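**Metal bin beside the bench: line it or leave it bare?**

**hema_lobo**
I would like some advice about the grey metal bin we keep between the wooden work surface and the carpet. It has sloping sides and it is quite worn already.
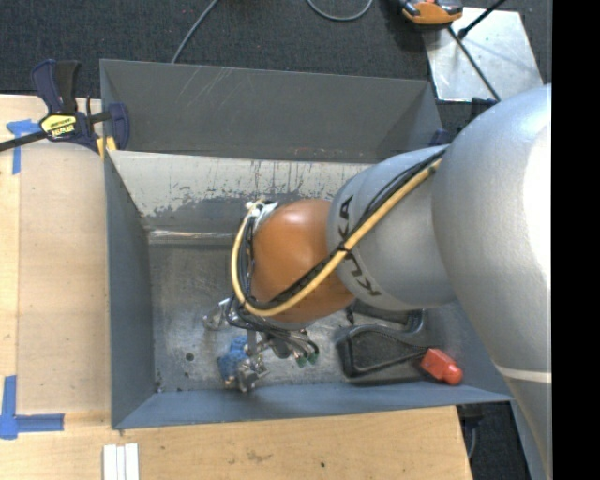

My question is if I should put a rubber mat inside. Small parts slide down the sides and meet in the middle, and then I must search for them. I asked Wado for a liner cut to shape and they want 4 weeks.

**otis_h**
Leave it bare. A mat hides screws under its edge. Wear on a metal bin is only wear.

**hema_lobo**
Thank you Otis, but the noise is also a problem for me. Every part I put down makes a bang.

**Marwan Hamdan**
I don't agree with Otis. We lined ours in May with thin foam from Omell and it is much quieter. Glue it only at the corners.

**otis_h**
And when oil gets in the foam?

**Marwan Hamdan**
Then I cut a new piece. It takes me 11 minutes.

**rima_b**
Would small trays be possible? Anything with a cord goes in one, coloured bits in another. I would worry more about the carpet, mine was full of washers.

**hema_lobo**
Trays I did not consider. I will measure the floor of the bin tonight.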